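Tandari Pantry Labels

A small dataset of words copied by hand from the labels of canned and dry food. Version 3, Dec 16, 2021.

It is made for people who build shopping lists, recipe sites or spelling tools and need the short language of food packages.
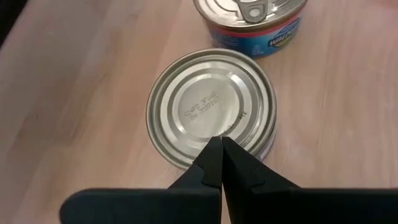
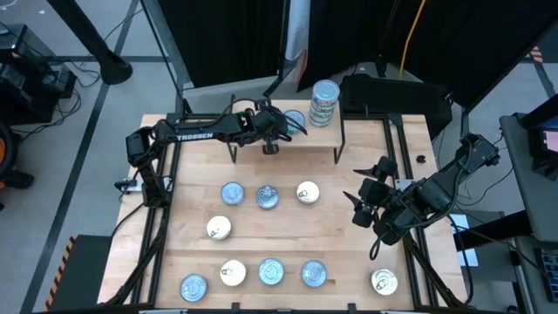

Round metal cans on a light wooden tabletop.

Reading time: 3 minutes

What is inside

The main file is labels.csv. Every row is one label. The columns are name, kind, net_weight, language and notes. There are 39 kinds of food, and the list of them is in kinds.txt. Labels are in 7 languages, but English has the most rows, so please be careful if you compare languages.

How the text was written down

I typed the words as they are printed, with the same capital letters. Line breaks became one space. If a word could not be read, I put a question mark in its place and wrote this in notes. Weights stay in the unit of the label. I did not convert ounces to grams.

Changes from version 2

The Danladi part was added in June. The old Iteretti part had 22 double rows and they are now removed. The column "type" is renamed to "kind", so old scripts will need a small correction.

Known problems

Soup and stew are sometimes mixed. Accents are missing in part of the Iteretti rows. Prices are not included.

Use

Free for any purpose. Please mention Stusura as the source. Corrections are welcome, best with the row number and the label text as you read it.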